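Stornavex: Taking a Desktop Apart by Robot, and the Week It Kept Letting Go
Team: Palesa Mokoena, Sizwe Masilela, Raimonds Lepik
Advisor: Fatima Jacobs
Submitted 11/05/2021

4. The fault

By June we had the arm doing drive swaps and we were thrilled with it! Then on run 83 it let go of a hard drive partway through the lift. The drive fell into the open case, clipped the power supply and bent one of its own caddy rails. The controller logged nothing at all. As far as the software knew, it was still carrying a drive, and it went on to the next waypoint with closed, empty fingers.

Sizwe hit the stop button. We shut off the air and the power and spent the evening reading logs (plus a lot of pizza).

Our first guess was finger wear. Wrong! New pads went on and it dropped another one on run 97 of the same script. Raimonds then plotted finger position against time and found it, a tiny outward creep that started whenever the wrist turned past a certain angle. The cable to the gripper was being pulled tight at that point, and for a moment the controller lost the grip command and fell back to a default hold force that was far too weak for a drive.

Parts tray and open tower at the bench

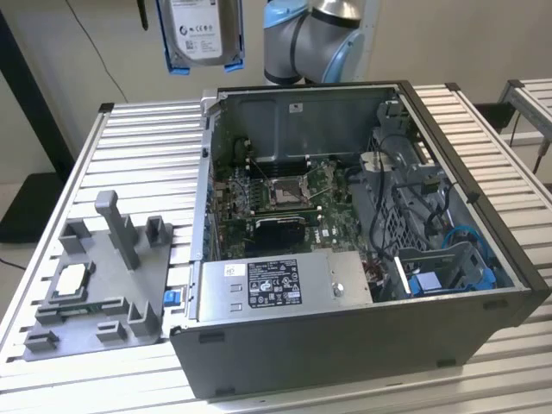
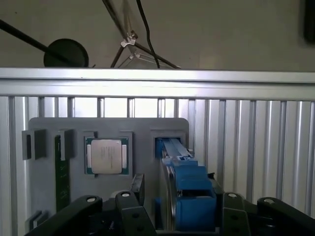

5. What we changed

The cable got a longer service loop and a proper strain relief. That alone would probably have done it, but we wanted the software to notice too. Palesa wrote a check that compares finger position with the expected part width at every waypoint. If the two disagree, the arm stops where it is and waits for a person. We tested it by pulling the part out by hand at low speed, with the stop button within reach, and it caught us every time. So satisfying!

We also changed the default. A lost command now means "keep the last force" until someone clears the fault.

After the fix we ran 438 lifts with no drops. The check did stop the arm twice for no good reason, both times on the processor, where the width tolerance was set too tight. We loosened it.

6. Still open

The check can't tell a drive held well from a drive held crooked. Raimonds wants to try a force reading for that next term, and Dr. Jacobs has agreed to let us keep the bench.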